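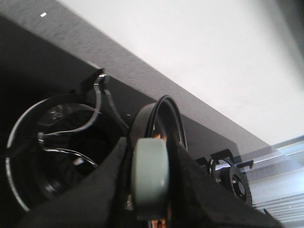 Gray panel and black round housing, bench side, July

Plonlow > Workshop > Notebook > Bench 2

July, entry begun 9:40
By: bench 2, Jumard refit

Picked the Jumard job back up. Left from last time: clean the gray panel, decide what to do about the black ring, sort the rollers.

Panel first. It's the dark speckled finish, matte, and it marks if you look at it wrong. There is a small white mark near one corner. Tried a damp cloth on the offcut before going anywhere near the real one. The cloth leaves a faint bloom that goes away when buffed. Plain water only from now on, no spray cleaner. The 200 grit is too coarse for the offcut edge, so order finer.

Ring. I had it written down as a fan housing on the first sheet and I'm not sure that's right, so it goes in the log as "round black part" until we find the Grirnex parts list. Glossy pieces inside, hard to see without a lamp held right up to it. There's a curved clip-type piece that arches across, and a little angular bracket up top. Don't pull on the curved piece to see if it comes free. I want the parts list in hand first.

Rollers. Pale green one is the one to keep out. Smooth face, no complaints by eye. Haven't measured it. The drawing calls for 203 long and the Ambrosio catalog lists 200, and I don't know which of them the old ones were made to. Measure before ordering, both ends, and write it on the tape.

Part number for the order is 1193 if it's the Ambrosio one. Check the suffix. Last time we got the version with the wrong bore and it went back.

11:15. Lamp bulb out, took the one from bench 4. Put it back after.

Wiped down the bench. Short screws in the lidded tin, long ones still in the tray. Someone has been using the 800 paper on metal and putting it back in the wood drawer. Please keep them apart.

To do:
- measure green roller
- find Grirnex list (try the blue binder, then the shelf over the sink)
- finer paper
- look at white mark again in daylight, see if it's paint or a chip
- bulb for bench 4

Stopped at noon.

Last updated: July, 4:30 pm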